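Brellero Clear Coat for Sealed and Painted Concrete Floors
Sold by Fosorar Floor Supply
Item 258

Most floor coatings are sold with a photo of a showroom and a promise that you will never have to think about your floor again. We have stocked enough of them to doubt the promise. Brellero is a decent clear topcoat at a fair price, and we sell a lot of it, but the label says a few things we would not say ourselves.

What the label says: "Permanent shine."
What we say: No topcoat is permanent. In a room with regular foot traffic the gloss dulls first at the doorways and wherever people turn. Expect to recoat those spots before the rest of the floor needs it.

What the label says: "No prep needed."
What we say: Please don't believe this one. Oil, old wax and drywall dust will all keep the coating from sticking. Scrub, rinse, let the floor dry overnight, then scuff any glossy paint with a fine pad. Nearly every return we get on this item comes down to a floor that was mopped once and coated the same afternoon.

What the label says: "Hides imperfections."
What we say: It's clear. A glossy floor under bright overhead lights shows more dips and roller marks than a flat one does. If your slab is wavy, buy the satin and spare yourself the aggravation.

Sizes and finishes
Gloss or satin, in 2 gallon pails. One finish per order line. We don't split pails.

Coats
The maker calls for 2. Shalini Negi on our counter tells everyone 3 for shops and studios, and she gets no commission, so take that for what it's worth. Put them on thin. A thick coat stays soft underneath and picks up chair marks for weeks.

Compared with Trakis
Trakis costs more and claims to be twice as hard. We have seen no test that backs this up, and the sales rep couldn't give us one when Kevin Usuga asked. It does smell less, which may matter to you if people are working upstairs or on an open mezzanine while you coat.
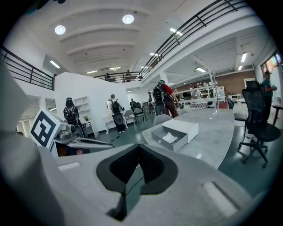

Large open rooms are harder to coat well than small ones. You need to keep a wet edge the whole way across, and one person with one roller can't do it. Get a second person, start at the wall farthest from your exit, and turn off any fans until the surface has set. Stopping for lunch halfway leaves a line you will see every day from the stairs.

Customer comments

"Fine product. Ignore the part about walking on it the same evening. I did and I have the sock prints." Leilani Szabo

"Used the gloss over dark paint. Looks good, shows every crumb." Brijesh Agarwal

Returns
Unopened pails only. Tinted product can't come back, and neither can anything that has been left to freeze in a truck in January.

Page last checked Wed 6 October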